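Trotel opens its kitchen for teaching days

Saturday, August 1, 2020

I finally got my morning at Trotel this week, after asking Hajar Shawky so many times that I think she gave in just to clear her inbox. The news first: the Toltum project, which teaches robots kitchen chores by having a person steer them through each one, is going to let the public have a go from October. There are 40 places, and you don't need to know a thing about robots (lucky for me!).

The way it works is simple enough to explain to my mum. Somebody drives the robot's arms and hands remotely, the robot records what its cameras and joints were doing, and later the software looks for the pattern in all those tries. Chin-lung Wei, who runs the recording side, told me they have 908 usable runs of putting crockery away and want another 300 before they start on cutlery. I asked what makes a run unusable and he laughed for quite a long time.

I was allowed 20 minutes at the controls. It's odd, like picking things up in very thick mittens while standing in another room, and my shoulders ached by the end -- I'd been holding my breath too. Youssra Tazi, the best driver on the team, kept telling me to slow down before I closed the fingers. Good advice, and I ignored it twice.

Cups and dishes are the main work at the moment, with the sink and its rack getting plenty of use.

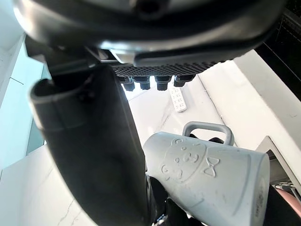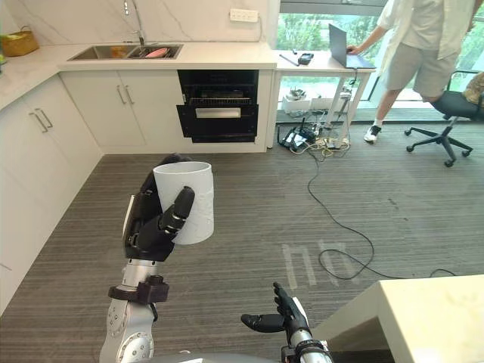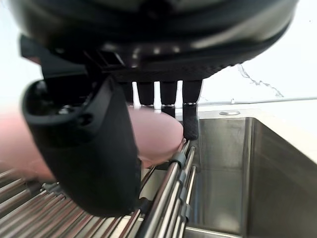 Romana Čierny wants the public sessions to bring in drivers with different habits. Everyone on the team has learnt to reach for a cup the same way by now, she says, and the robot has picked up their manners along with the skill. Left-handers are especially welcome -- there isn't a single one on staff.

Booking opens in September through the Trotel front desk, by phone or in person. Sessions last an hour, they're free, and under-sixteens need an adult with them. I've already put my name down again.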